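Bench Technician, Workstation Teardown and Refit

Reisinger Refurbishing, Alton site
Full-time, day shift. Reports to Balthasar Eder, bench supervisor.

Reisinger takes in retired office and engineering computers, strips them to tested parts, and rebuilds the good ones for resale. The Alton site handles tower workstations only. We are hiring one technician for the teardown and refit bench, to start in August.

Most of the day is spent inside an open metal chassis.
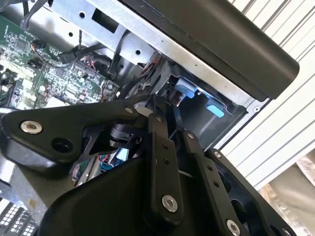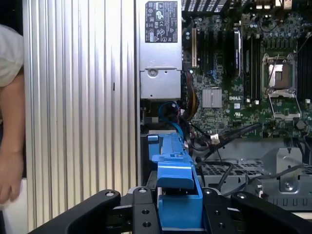 The bench receives towers by the pallet, usually from a single customer and often of a single model. A typical lot is 27 units. Each unit gets a bench ticket on arrival, and the ticket stays with the chassis until the unit is rebuilt or written down to parts. The technician owns the ticket for the whole of that time. Units are not passed from person to person halfway through a teardown.

Work content

Opening the case, recording the configuration, and checking it against the customer's list. Lists are often wrong. Differences go on the ticket and the lot is not held up for them.

Removing drives and logging each one by serial number. Drives go into the locked bin at the end of the bench before any other part is taken out. Data erasure is done in a separate room by separate staff and is not part of this job.

Removing and sorting memory modules by type, capacity, and speed. Modules are tested in sets and stored in sets.

Removing processors and inspecting the socket. On boards with pins in the socket, the inspection is done under the bench magnifier with the processor out. One bent pin is a repair. Several bent pins, or a pin that has broken off, is a parts-only board. The technician makes that call and signs for it.

Cleaning heatsinks and contact surfaces, and applying new thermal paste at rebuild.

Testing power supplies under load. A supply that fails is tagged and sent out with the metal scrap. We do not open power supplies.

Routing data and power cables at rebuild so that the side panel closes without pressure and no cable rests against a fan. This accounts for more returned units than any electrical fault, and it is checked on every unit before release.

Running the final test sequence and recording the result. The sequence is started by the technician and runs unattended, normally overnight.

Throughput

A new technician is expected to finish teardown on one full lot per week by the end of the second month. Rebuild is slower and depends on parts. We do not pay by the piece, and speed is not used to rank people on the bench. The site shipped 2,000 rebuilt towers last year with the present crew, and we intend to hold that figure with one more person and less overtime.

Requirements

– Two years of hands-on computer hardware work, paid or in a formal training program. Building your own machines counts toward this if you can describe the work in detail.
– Able to identify common memory types, processor sockets, and drive connectors on sight.
– Steady use of small hand tools for long periods.
– Able to lift a tower from a pallet to bench height. A cart and lift table are provided and must be used for anything heavier.
– Clear handwriting or clear typing. Tickets are read by people who have not seen the unit.
– Able to tell wire colors apart, with correction if needed.

Useful but not required

– Socket pin repair.
– Experience with workstation boards that use proprietary power connectors or front panel headers.
– Forklift certificate.

A degree is not required. Vendor certificates are read but do not replace the bench test described below.

Tools and systems

Each bench has an antistatic mat, a grounded wrist strap, a magnifier with a ring light, a torque driver, and a parts rack. Wrist straps are tested at the start of each shift and the result is written on the sheet by the door. Tickets and stock are kept in Jilladico, our inventory system. No prior experience with it is expected; training takes two mornings. Work shoes are bought by the technician and paid back on receipt.

Hours and pay

Monday to Friday, 7:00 a.m. to 3:30 p.m., with a half-hour unpaid lunch. One Saturday shift per month during the fall intake, paid at time and a half. Starting pay is up to $27 per hour depending on the bench test and prior work. Health coverage begins after the first full month. Paid leave is 19 days per year in addition to public holidays.

The job is on site. There is no remote portion. The bus from the Movberg park-and-ride stops at the gate, and parking at the building is free.

Selection

Applications are read in the order they arrive. Applicants who meet the requirements are asked to come in for a bench test, which takes half a day and is paid at a flat rate of $100 whether or not an offer follows.

The test has two parts. In the first, the applicant takes down a tower to the bare chassis, logs the parts, and notes any faults found. In the second, the applicant rebuilds the same tower from those parts and gets it through a short version of the test sequence. Service manuals are available on the bench and may be used freely. Phones stay in the lockers during the test.

The bench test is followed by a short talk with Balthasar Eder and one of the current technicians. Bring questions about the work. Pay and hours can be discussed at that point.

To apply

Send a resume and one page describing a hardware fault you traced yourself – what the machine did, what you checked and in what order, and what the cause was. Faults you did not solve are acceptable if the steps are set out clearly. Cover letters are not needed. Mark the application "Bench Technician, Alton" and send it through the jobs form or hand it in at the front office. Agencies are asked not to reply to this notice.

The position stays open until filled.

Other openings at Reisinger

Receiving Clerk, Alton
Data Erasure Operator, Alton (second shift)
Parts Counter Assistant, Movberg
Delivery Driver, Movberg, part-time

Last updated: August

Contact | Jobs form | Privacy | © Reisinger Refurbishing | Back to top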